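Visit Report: Open Day at the Girnell Household Automation Laboratory
Prepared for the members of the Pimlow Housing and Care Association

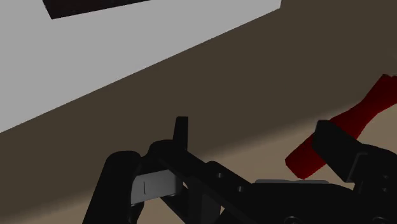 The Association was invited in July to attend the open day at Girnell, where work has been under way for several years on machines intended to help with ordinary chores in homes, canteens and small shops. Our delegation had one question to settle: whether any of this equipment is ready to be placed in the shared kitchens of our residences, or in the two stores we operate on the ground floor of the Shboul building. The visit began with the simulation group, which builds its household tasks on the computer before they are tried on a bench. In the task under discussion when we arrived, a long red item, flared at one end and tapering to a blunt tip, lay on a brown surface next to the black fingers of the gripper. Members accustomed to tidying a kitchen counter will find nothing remarkable in such a task. The staff told us that an item of uneven width calls for a decision about where to take hold of it, and that much of their time goes into decisions of this kind.

Our host for the morning was Marwan Issa, who leads the group. He explained that each chore is divided into short tasks, and that a task is repeated in simulation with small changes to the lighting, the position of the item and the color of the surface. The current set contains 643 tasks. Of these, 156 have been carried over to physical equipment. The remainder are either waiting for bench time or have been set aside until the simulated version gives more consistent results.

We asked how closely results on the computer match results on the bench. Mr. Issa was candid on this point. Rigid items of moderate size transfer well. Soft items do not, and neither do items that roll. A damp dishcloth was given as a case where the simulation remains of little use, and the group now goes directly to physical trials for cloth of any kind.

The kitchen bench

The second part of the visit took place in the main hall, where a full-size kitchen counter has been fitted with a sink, a drying rack and two drawers. A single arm was given the job of clearing utensils from the counter and placing them in the upper drawer. It completed the job in our presence with one interruption, when a serving spoon turned in the grip and had to be set down and taken up again. The arm recovered from this without help. The full sequence took 8 minutes. A member of our kitchen staff who attended with us estimated that she would need less than one.

Speed was not our main concern, as the work could be done overnight when the kitchens are closed. Of greater interest was how much preparation the arm required. The drawer had been left open, the utensils had been spread apart, and the counter held no food, paper or glassware. When Ms. Delacroix of our delegation asked for two spoons to be stacked, the operator agreed at once. The arm lifted both together, carried them to the drawer and dropped one of them on the way. The operator noted that stacked items are not part of the present set of tasks.

Loading the drying rack was also shown. Plates went in correctly. Bowls were placed at an angle that would have held water, and we were told that this is a known fault in the placement step and is due to be corrected.

The stockroom bench

The third area was of direct interest to our stores. It is arranged as a small stockroom, with metal shelving and a packing table, and is run jointly with Plunar, a supplier of shelving systems. Ľudovít Hudec, who manages the Plunar side of the work, described three duties being tried there: facing goods forward on a shelf, moving boxed goods from a tote to a shelf, and picking mixed items for an order.

Box moving was the strongest demonstration of the day. The arm emptied a tote of 30 boxes without an error and placed them with labels facing outward. Mr. Hudec stated that he would be comfortable seeing this duty performed in a working stockroom, provided that the boxes are of known sizes and that a trained person is on the premises. Facing goods was less reliable - bottles with narrow bases were knocked over twice. Order picking was shown only on video, the physical station being under repair.

Safety and staffing

All of the benches are enclosed by a low barrier, and the arms stop when the barrier is opened. We consider this satisfactory for a laboratory. It would be difficult to reproduce in a residence kitchen, where the counters face a shared dining room and residents come and go at all hours. Girnell is preparing a version that slows down when a person comes near and stops on contact. It was not available for viewing.

The delegation also asked who would attend to the equipment once it was installed. The laboratory assigns one operator to each bench. Mr. Issa expects that one operator could in time oversee several machines from another room, but he declined to give a date, and we thought it proper that he did so. For the present, a machine in our kitchens would add a post to the payroll without removing one.

Questions of cost were discussed only in general terms. Girnell does not sell equipment and is not in a position to quote. Plunar offered to supply an outline price for the box-moving station, including installation and one year of service, and this has been requested in writing.

Findings

The delegation does not recommend placing any machine in the residence kitchens at this time. The chores shown can be carried out under prepared conditions, but our kitchens are seldom in that state when work begins, and preparing them would take up most of the labor that the machine is meant to save.

The delegation does recommend further discussion with Plunar regarding boxed goods in the Shboul stockroom. Before that discussion, the store manager should prepare a list of box sizes now in use and measure the aisle between the rear shelves, which may be too narrow for the base of the arm.

Girnell has offered a return visit when the order-picking station is back in service. Members who wish to attend should give their names to the Association office, and should note that closed shoes are required in the hall and that parking at the site is limited.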